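Notebook, March, entry 13
Trip prep and field notes, old port district

Back at the bench after the walk through the harbor quarter. Writing this up before I start believing the brochure again.

The Trindora guide says the waterfront was "fully restored" after the shelling. I'd like to know what they count as restored. I walked the stretch from the Merken hotel to the customs house with the printed map and checked each building against its entry. The hotel is done, and done well. The arcade next to it has a new front and no floors behind it - you can see daylight through the upper windows. It gets the same little green tick on the map as the hotel.

Walking distance on the map: 583 meters. My wheel agreed to within a few steps, so credit where it's due. The walking time they give is nonsense. Two crossings have no signal, and one stretch of sidewalk is fenced off with a detour behind the fish market. Whoever wrote it did it from a desk.

Pockmarks on the customs house. The guide blames the civil war for all of them. The ones low on the north side look like old anchor holes from an awning to me, evenly spaced and at the same height. Went back at 4 p.m. when the light was flatter and still think so. Would want a second opinion from someone who knows masonry. Until then our text should say "damage", with no date attached.
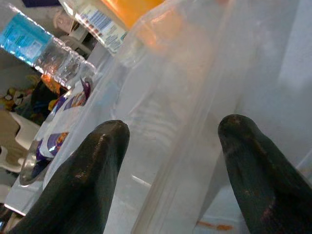 Clear container with frosted walls, nothing between the finger tips.

Old postcards: went through the Kovalchuk set, 159 cards, looking for the waterfront before the fighting. Only 3 show the arcade from the sea side. One is printed backwards (the lighthouse is on the wrong side), and that's the one Trindora used on its cover. Did anyone over there look at it?

Adside wants our walking tour copy by the end of the month and keeps asking for "hope" in the first paragraph. I've no quarrel with hope. I do have a quarrel with calling a place reborn when half the shops on the back street have their shutters down in the middle of the afternoon. Might be the season. Need to see it in summer before I say either way.

To do:
- redraw the detour
- ask the archive for dates on the sea-side cards
- find out who pays for the green ticks
- price of the ferry, both directions. The kiosk and the poster disagree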